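Wintering in Bidholm, or How We Learned to Stay Put

My husband will tell you the whole thing was my idea. It was his. He was the one who stood in the office of the Troncoso campground last October, dripping on the linoleum, and asked the man at the desk what a site would cost by the month instead of by the night. I was in the truck with the heater on, eating crackers.

We had been full-timing for three years at that point, and we'd gotten pretty good at leaving. Unhook, stow, walk around the trailer, go. I could do the inside in 20 minutes if I didn't stop to wash anything. What we had never done was stay anywhere longer than a couple of weeks, and I wasn't sure I wanted to. Isn't the point of wheels that you use them?

But the price was right, and Bidholm is a sweet little river town with a real hardware store, so we paid for November and figured we'd see. Then we paid for December. You can guess how it went from there. We pulled out in April, 181 nights after we pulled in, and I cried in the parking lot of the gas station.

The first few weeks were awkward, I'll admit it. Short-term campers are friendly in a quick sort of way, because you'll both be gone by the weekend. The long-term folks at Troncoso took their time. They waved. They looked at how we'd leveled the trailer. It was a good while before anybody came over, and when somebody finally did it was Fermín Pereyra from site 5, carrying a roll of foam pipe wrap under his arm. He had noticed our water hose lying bare on the ground. He didn't say hello so much as start wrapping.

Fermín had spent so many winters there that he had a mailbox! We didn't even have a doormat. He taught us to put skirting around the bottom of the trailer (we'd always thought that was for show), and to leave the cabinet door under the sink open when the temperature dropped, and to never, ever trust the forecast from the next valley over. The night it went down to nine degrees we were the smuggest people in the county. 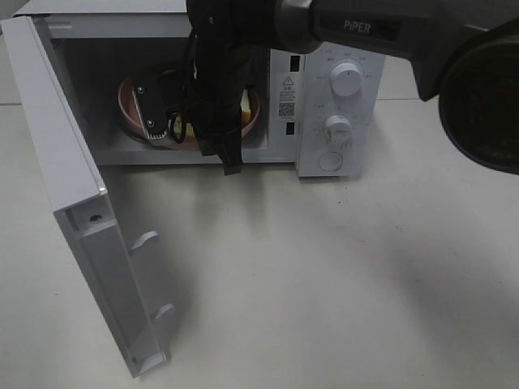 The other thing about staying put is that you start having a routine, which I'd forgotten I like. Mornings I walked the river path up to the old Cememik mill and back, a little over two miles if you go around the pond. At first I went for the exercise. By January I was going because I needed to know whether the heron was there. I got to know the dogs along the way before I knew their owners, and I still couldn't tell you the name of the woman with the brown spaniel, though I know all about her knee.

My husband, meanwhile, joined a card game. He doesn't play cards. He went into the clubhouse one afternoon to pick up a package and came back after dark, having lost four dollars and been invited to a fish fry. After that I lost him pretty regularly.

I don't want to make it sound like a postcard. February was long. It rained for most of it, and a travel trailer is a small place to be when two people have colds. We had one real fight, over a wet jacket, and each of us stomped off in a different direction, and there are only so many directions at Troncoso, so we met up again by the laundry room. The internet was slow on weekend evenings when everyone was home. And propane! I had budgeted for the site and the electricity and somehow never thought about how fast two people who like to be warm can empty a tank. If you're planning a winter like this, double whatever you've set aside for it and then come talk to me.

Then the weather turned, all in one week, and the ferry to Resasik started up again. We took it on the first morning it ran. Resasik is hardly an island, more of a long sandbar with a diner and a lighthouse on it, but after that February it felt like going abroad. We ate pie at ten in the morning and sat on the seawall with our coats open. I think that was the day we both knew we'd have a hard time leaving.

We did leave, though. We had family to see and a new set of tires to break in, and our site was promised to a couple with a summer reservation. Packing took two whole days. It's amazing what you pile up when you're parked: a boot tray, a bird feeder, a tomato plant Fermín had started for me from seed and wouldn't hear of keeping. It rode across two states in the shower.

We've already put our deposit down for November. I asked for a site closer to the river this time, and my husband asked for one closer to the clubhouse.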